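## Chapter 11: Songs Without a Writer

*Kalliopi Kyriakidis. Second draft for class use, February 27, 2023. Page numbers to follow.*

Start with a song you know by heart and never learned. A skipping song, a football chant, something a grandparent hummed over the washing up. Who wrote it? Probably no idea. Fine. That's the chapter.

Chapter 10 was about songs with a name on them -- a writer, a publisher, a date on the sheet. Easy to study. You know what the first version was, you can hold every later version up against it and say what changed. Now take the name away. No sheet, no date, no first version. Just people singing it, all of them slightly differently and all of them sure theirs is right.

### The ferry song

Our main case is a song from Darkisau, a river town with two landing stages and for a long time no bridge. The locals call it "The Ferry Song" or just "the long one". Slow, three beats to the bar, a tune that goes up by steps and drops a whole fifth at the end of each line. The words are about someone waiting on the wrong bank. In some versions it's a bride. In some it's a soldier. In one it's a goat.

Glykeria Tsakiris learned it from her aunt and sang it at weddings for most of her life. Never with a band. She said a band made it hurry. When Beatrice Shirima first wrote down her version, in June of a very dry year, she got 12 verses on the Friday night and 11 the next morning. She asked which verse had gone. Tsakiris said none had, it was the same song.

Hold on to that answer. We come back to it three times.

### The brothers

Upriver at Cundeck the same tune turns up as a dance. Faster, in two, played on fiddle and a small drum. Sotiris Rallis (fiddle) and his brother Michalis Rallis (drum, some singing) had it from their father and didn't know it had words at all. Played them the Tsakiris recording. Sotiris liked it. Michalis said she had the ending wrong.

So is it one song or two? The drop of a fifth is there in both. The middle line is there, if you slow the fiddle right down and ignore the twiddly bits. The words are gone, the speed is different, the job is different: one is for sitting quiet, one is for moving chairs back. Try this before reading on. Clap the rhythm of each from Example 11.1 and get someone else to tell you whether they'd of called it the same piece.

### Some words you'll need

**Variant.** One way of singing or playing a song. Not a mistake. Shirima's two nights with Tsakiris are two variants, from one singer, in one kitchen.

**Tune family.** A group of tunes that seem to share a shape. "Seem" is doing a lot of work there, see section 11.4.

**Carrier.** The person who has the song and passes it on. Some writers say "source" or "informant". I don't like informant, sounds like the police. You'll meet it in older books though.

**Fixing.** What happens when one variant gets written down or recorded and everyone starts copying it. The Darkisau song was fixed, more or less, by one record. Eston, a small label, pressed 3,000 copies of the Tsakiris version with a nice blue sleeve. The school choir learned from that. Then the choir's pupils grew up. Ask in the town today and you get the Eston version nearly breath for breath, including the place where she coughs and starts the line over.

The cough is now part of the song. Choirs rehearse it.

### Whose is it?

Money next, quickly. If there's no writer, who gets paid? When the Khosravi theatre used the ferry song to open a play, the programme said "traditional". No fee to anybody. Glykeria Tsakiris was in the third row. She didn't ask for money but she did ask why her verse order was in it. Nobody else sang it in that order. The theatre changed the programme to "traditional, as sung by G. Tsakiris" for the second week.

Was that enough? Section 11.6 has both sides. Write down your own view now, two or three lines, and don't rub it out when you change your mind.

### Before you start section 11.1

- Listen to Examples 11.1 and 11.2, in that order. Headphones if you can, the drum is quiet.
- Find one song at home with no writer. Ask two people to sing it seperately.
- Keep both recordings. Needed for the task in 11.5.
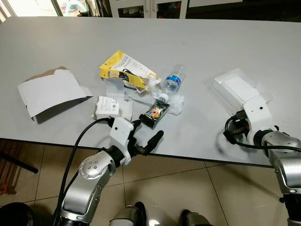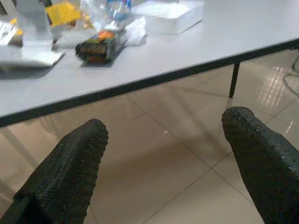 *Reading time for the full chapter: 45 minutes, not counting the listening.*

### 11.1 Writing down what you hear

Shirima's rule was pencil first, machine second. She'd listen once with nothing in her hand, once with a pencil, and only then record. Slow. Also it annoyed people who had bread in the oven. But her pencil copies show what stood out on a first hearing -- the drop at the end of the line, every time, drawn as a little hook before she'd worked out a single note.

Do the same with Example 11.1. No notes yet, no staff. Draw the line of the tune across the page, up when it goes up, down when it goes down. Then play Example 11.2 and draw it underneath in another colour. Mark any place where the two lines bend together. We'll use those marks in 11.2.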